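The Long Wait for a Cello
Haoran Long builds two instruments a year in Skalside, and he has stopped apologizing for it

The first thing Haoran Long does with a new piece of spruce is nothing. He writes the date on the end grain in pencil, puts it on the rack above the office door, and leaves it there. Some of the wedges up there were bought when he still worked for somebody else. He has tried to keep a ledger of them and has mostly given up, since the pencil marks do the job.

Long makes cellos in a former seed store on the east side of Skalside. He finishes 2 a year. In a good year he also makes a viola, usually for a player he already knows, but the cellos pay the rent and take up nearly all the floor.

"A violin you can put down anywhere," he says. "A cello, you have to plan where it will be at lunchtime."

He came to the work late. He had trained as a draftsman, and for several years he drew ventilation ducts for hospitals. He played cello in an amateur orchestra in the evenings, not very well by his own account, on a factory instrument with a crack under the bridge. When he took it to be repaired, the shop quoted him more than the cello had cost. He bought a book and some hide glue and did it himself. The crack opened again in November, when the heating came on. He closed it a second time and it held.

That cello hangs in the workshop now. He lends it to students whose own instruments are in for repair, and it has come back with new scratches every time.

After that he spent four years in the shop of Mingxuan Xia, who taught him most of what he knows. Xia is retired but still comes in, generally on the bus that gets to Skalside before ten. She taps plates, looks at scrolls under the lamp, and says what she thinks of them.

"His early scrolls were a draftsman's scrolls," Xia says. "Very correct. You could have built a hospital with them."

Long agrees with this. He used to lay out the spiral from a template and cut to the line without looking at it again. Xia made him carve one with no template at all, then another, then a third. The third is on a shelf beside the sink. It leans a little to the treble side and he likes it better than most of what he made in the following two years.

The order in which a cello gets built has not changed much in a few centuries, and Long has no interest in changing it. The ribs are bent over a hot iron and glued to blocks set in an inside mold. The outline of the back and front is traced from the ribs. Then the plates are arched with gouges, followed by small brass planes, followed by scrapers, and hollowed from the other side. A cello back in maple starts as a very heavy thing and ends up as something a person can flex with two thumbs.

Hollowing is the part that wears him out. He does it standing, with the plate held in a cradle on a low bench, pushing the gouge across the grain. He used to do three full days of it in a row. Now he does mornings only and spends the afternoons on fittings, bookkeeping or bending. His doctor had something to say about his shoulders, and so did Xia, who had been saying it longer.

Everything else he does sitting down: the purfling, the f-holes, the bass bar, the long business of fitting a neck. He has opinions about seats. A player's seat should be flat and hard at the front edge, and customers who try out a cello in the shop get an old piano bench with the casters taken off. They may stay on it for an hour or more, working through the same eight bars on every string.
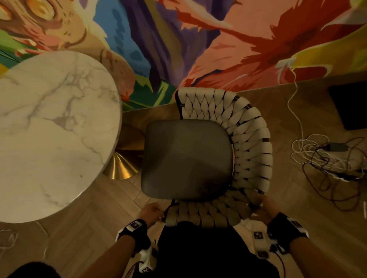
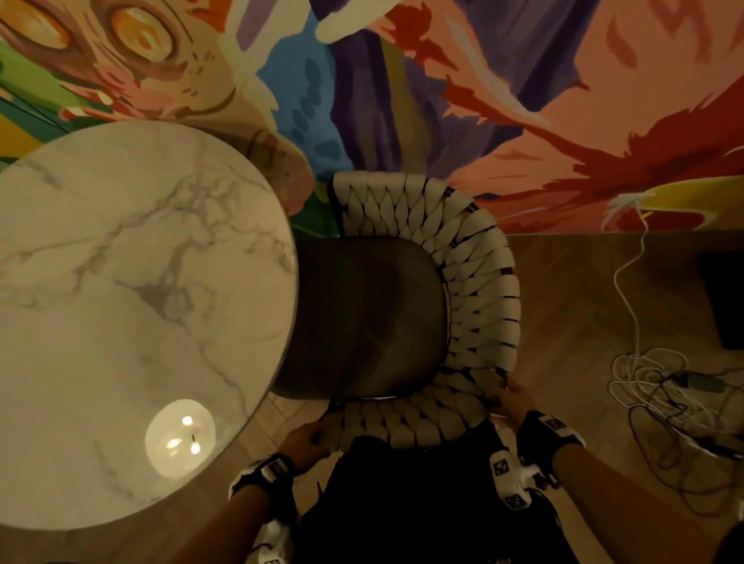

Hands on the woven backrest of a chair.

What players want from a new cello is harder to pin down than what they dislike. They talk about wolf notes, the stuttering that turns up somewhere around F on most cellos worth owning. They talk about an A string that shouts or a C string that takes too long to speak. Long writes all this down in their own words. One customer told him she wanted the low end to sound like a door closing in another room. He wrote that down too, and he thinks he got fairly close.

He tunes his plates by ear and by hand, and then checks them on a scale. He keeps a card for each instrument with the weights, the thicknesses at marked points, and the supplier of the wood. He is willing to show the cards to other makers, several of whom have copied them out. He doesn't think it did them much good, or any harm. Two plates from the same log can weigh the same and ring differently, and the card has no column for that.

The wood comes from a dealer called Tondum, who splits spruce in the hills north of the town and sells it in matched wedges. Long drives up once a year and spends a day knocking on pieces in an unheated barn. He pays $140 for a violin wedge he likes and a good deal more for a cello front, and he has been known to go home with nothing. The maple is bought from a different yard, through a man who prefers to deal by telephone.

Varnish is the subject on which he is least patient. He cooks his own, an oil varnish, in a pot on a single burner in the yard behind the shop. The first coats go on with a brush and the later ones with the palm of his hand. Drying happens in a cabinet lined with ultraviolet tubes in winter and on a line in the yard in summer, where a freshly varnished cello hanging from its scroll tends to bring the neighbors to the fence. He won't discuss the recipe at length. He says there is no secret in it, only that the conversation always goes on longer than the cooking.

He does not antique his instruments. Many makers do, rubbing back the color at the edges and adding dents and dirt so that a new cello will sit comfortably in a section full of old ones. Long did it for Xia's customers and was good at it. On his own work he leaves the varnish whole.

"They'll put the dents in," he says. "They don't need my help."

The question of price comes up less often than people imagine. Most of those who write to him have already asked another player what a Long cello costs. They are more worried about the wait. The list currently runs past four years, and he takes no deposit until he has started carving, which means that people drop off it. One bought an old Guo instead, a cello from a small family shop that closed before Long was born, and sent him a kind letter. He went to see the instrument and ended up resetting its neck.

Repairs take up one day a week. He would happily give them up, except that repairs are how he sees other people's work from the inside. He has had a top off a cello by a maker he had admired for years and found the bass bar fitted with a gap he could slide a business card into. It sounded wonderful. He closed the gap, because he couldn't bring himself to glue the top back on over it, and worried for weeks that he had spoiled it. The owner said she noticed no difference.

On April 24, 2019, Long's newest cello was played in public for the first time, at Nendance, a converted chapel with 400 seats and a gallery nobody is allowed to sit in. The program was a Brahms sonata, some Fauré and a Bach suite. The strings had been on the instrument for 11 days. A new cello shifts constantly in its first weeks, as the top settles under the load of the bridge, and Long had moved the soundpost that afternoon by less than the thickness of a fingernail.

He sat at the back, under the gallery, with Xia. He says he heard very little of the Brahms. He was listening for a buzz on the G string that he had chased all week and finally traced to a loose fine tuner. It did not come back. By the Fauré he had begun to hear the music, and in the slow movement of the suite he forgot whose cello it was for a while.

Xia thought the A string was still tight. She told him so on the way to the bus, and suggested a slightly lower bridge and another month of hard playing. He lowered the bridge.

The cello's weight, without the endpin, is on its card along with everything else. The next one had its ribs on the mold by then. The back for it is a single log of maple, sawn and jointed, with a small knot near the lower block that Long has decided to leave where it is. The customer has been sent a drawing of where the knot will fall and has not yet written back.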